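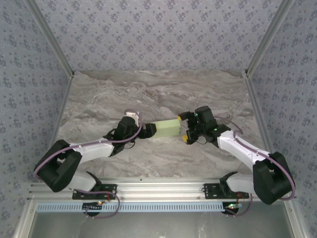 Two Arms, One Grade

The robotics club at Wernen has 16 students, two arms and a strong belief that two arms are better than one. I drove out to Geraghty Hall in February to see whether I could be talked into it.

The contest they're training for is the Vernham Relay. Teams get four minutes to handle a set of household and office objects using both arms together. Dropping one costs points, and so does touching anything by hand. Last year the club finished with 68 points out of a possible 152, a number the students brought up before I did.

A block looks easy until both grippers have to agree on it. If one side pushes a little early, the other side is chasing. I asked why a single arm couldn't do the job and was told, politely, that the rules don't allow it. I'd call that a reason to enter a different contest.

Still, the arguments around the table were good ones. How hard should the first gripper press? Should the second wait for it, or move on a timer? They'd been at that last one for weeks – and the code had comments to prove it. 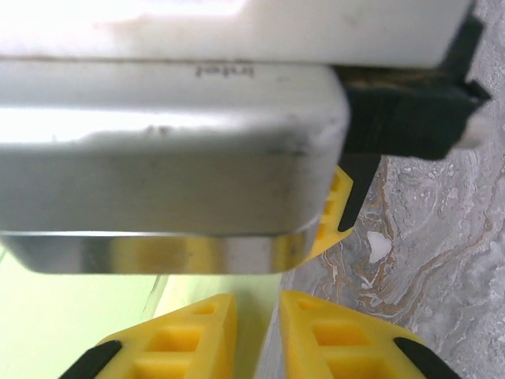

Metal Is Harder

The metal box with "intel" stamped in it is a meaner test than a plain block. It has rounded edges and a shiny rim, and the yellow fingers have to find somewhere to hold. Fodgate, the parts shop that sponsors the club, calls this "real-world readiness" in its flyer. I'd like to see the real world first. The students made no such claim, and I trust them more for it.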